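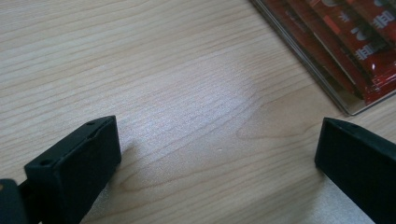

Foto: arquivo do fórum / reprodução livre com indicação da fonte

Fórum > Aprendizado de máquina > Conferências e publicações

Tópico: Vale a pena mandar o artigo para o workshop ou esperar a trilha principal?

marilia_tensor
Boa tarde, pessoal! Faz um tempão que só leio o fórum sem escrever, então já peço desculpas se o assunto estiver repetido (procurei na busca e só achei um tópico antigo, que acabou virando briga sobre placa de vídeo).
A situação é a seguinte: trabalho na Illora, uma empresa pequena de leitura automática de documentos, e passei boa parte do ano num método para recuperar texto de recibos desbotados, daqueles de papel térmico que somem na gaveta. O resultado ficou bom, pelo menos para o nosso tamanho, e a chefia topou que a gente publicasse. Montamos um conjunto de teste com 3390 recibos anotados à mão por mim e por mais dois colegas, num esforço que prefiro nem lembrar. Agora estou dividida entre mandar uma versão curta para um workshop, cujo prazo fecha em novembro, ou segurar tudo, fazer mais experimentos e tentar a trilha principal de uma conferência grande no ano que vem.
O que vocês fariam? Nunca publiquei nada na vida, fora o TCC, e confesso que a ideia de receber três pareceres de desconhecidos me tira o sono.

Zeca do Gradiente
Marília, seja muito bem-vinda ao lado de quem escreve! Eu mandaria para o workshop sem pensar duas vezes. Meu primeiro artigo foi assim, quatro páginas, um pôster meio torto que imprimi na véspera, e as conversas que tive em pé ao lado daquele pôster me renderam mais do que dois anos lendo sozinho em casa. Gente que trabalhava exatamente no mesmo problema parou para perguntar, discordar, sugerir referência. Na trilha principal, com aquela multidão passando, você corre o risco de passar a tarde inteira explicando a introdução.
E tem o lado prático: prazo curto faz a gente terminar.

paredao77
Vou discordar do Zeca, com todo o carinho. Workshop é ótimo para ideia em andamento, mas ela já tem método, já tem conjunto de teste anotado, já tem resultado. Se publicar a versão curta em anais, dependendo da regra do evento, depois vai ter que explicar no artigo longo o que há de novo, e revisor cansado lê isso como "mais do mesmo". Vi acontecer com um colega de laboratório, que ficou um ano tentando recolocar o trabalho e acabou desistindo.
Marília, antes de qualquer coisa: o workshop publica anais ou não?

marilia_tensor
Boa pergunta, paredao77, e eu nem sabia que isso mudava! Fui olhar e eles têm as duas modalidades, com anais (oito páginas) e sem anais (quatro páginas, só apresentação). Quer dizer então que na segunda eu continuaria livre para submeter o longo depois?

paredao77
Em geral, sim, mas leia a política da conferência onde você pretende submeter o longo, palavra por palavra. Cada uma escreve de um jeito e elas mudam de um ano para o outro. Na dúvida, escreva para a organização. Costumam responder, e aí você guarda o e-mail.

Lurdinha_CV
Gente, que saudade de um tópico civilizado por aqui! Entro para dar um pitaco de quem já revisou bastante coisa nessa área de documentos. O que eu perguntaria na hora, Marília, é se o conjunto vai ser aberto. Um artigo de empresa com dados fechados sofre um bocado, e com certa razão, pois ninguém de fora consegue conferir. Se vocês puderem soltar nem que sejam 400 recibos, com nome, CPF e endereço apagados direitinho, o parecer muda de temperatura. Já dei nota mais alta do que pretendia por causa de um pedacinho de dados bem documentado, e já fiquei de mau humor com artigo lindo que prometia "disponibilizar em breve".
Outra coisinha: compare com um método simples. Aumentar o contraste e passar um reconhecedor comum, por exemplo. Se a diferença for pequena, melhor saber agora do que ler no parecer.

marilia_tensor
Lurdinha, anotei tudo! A comparação simples nós temos, ela erra bem mais nos recibos muito apagados e quase empata nos outros. Quanto aos dados, vou conversar com o jurídico. Os recibos vieram de um cliente, a Hindberg, e o contrato fala em uso interno, de modo que talvez tenhamos que recolher uma leva nova entre os funcionários. Temos uma caixa de sapato cheia, não seria o fim do mundo.

Otakar Štěpánek
Olá a todos, e perdoem o meu português, moro em Curitiba há bastante tempo mas ainda escrevo devagar. Trabalhei anos na Bednárik, onde fazíamos leitura de formulários antigos, e passei por essa mesma dúvida. Escolhemos esperar a trilha principal. Fomos recusados duas vezes. Na terceira o artigo entrou, e preciso admitir que estava muito melhor, mas àquela altura outro grupo já tinha mostrado uma ideia parecida, e todo o capítulo de trabalhos relacionados teve que ser refeito com bastante dor.
Não digo isso para assustar. Digo para que a Marília ponha na conta o tempo, e também o ânimo da equipe. Dois dos meus colegas já não queriam ouvir falar do assunto quando veio a aceitação.

Zeca do Gradiente
Otakar, seu português está melhor que o meu, fique tranquilo! E obrigado, você disse com elegância o que eu quis dizer com o pôster torto.

paredao77
Calma lá, que a história do Otakar também serve para o meu lado: o artigo melhorou com as recusas. Mas reconheço que a versão sem anais resolve boa parte da minha implicância. Só continuo achando que, se ela tem fôlego para os experimentos que faltam, não deveria gastar um mês inteiro formatando quatro páginas. Aqui no laboratório a gente sempre acha que vai ser um fim de semana e nunca é.

rafa_greker
Chegando para falar de dinheiro, que é assunto chato mas alguém precisa. Na Greker a empresa pagou a inscrição e esqueceu todo o resto, e eu descobri já de mala feita que o hotel era por minha conta. Pergunte antes se cobrem passagem, hospedagem, impressão do pôster e visto, se for o caso. E pergunte se pelo menos um autor precisa estar lá presencialmente, porque vários eventos exigem. Eu acabei dividindo quarto com um rapaz que ensaiava a apresentação em voz alta às cinco da manhã. Boa apresentação, por sinal, sei de cor até hoje.

marilia_tensor
Rafa, ri alto aqui no escritório! Vou perguntar tudo isso, inclusive o visto, que nem tinha passado pela minha cabeça.

Lurdinha_CV
Ah, e sobre o medo dos pareceres, que ninguém comentou e eu fiquei pensando no seu sono: leia uma vez, feche, vá passear e só responda no dia seguinte. O parecer mais ríspido que recebi tinha duas linhas e meia, e uma delas estava certa. Demorei uma semana para enxergar qual. Se quiser que eu leia o rascunho antes, me mande por mensagem privada, leio com gosto, só não prometo rapidez.

marilia_tensor
Vocês são uns amores, de verdade. Conversei com os colegas depois do almoço e o plano por enquanto é mandar as quatro páginas sem anais em novembro, recolher os recibos novos para poder abrir uma parte, e deixar o longo para o ano que vem. O paredao77 vai torcer o nariz, eu sei, mas prometo não gastar o mês inteiro na formatação! Lurdinha, o rascunho segue assim que a introdução parar de pé.

paredao77
Não torci o nariz, não. Torci só um pouquinho. Boa sorte, e poste aqui os pareceres quando chegarem, que a gente ajuda a responder.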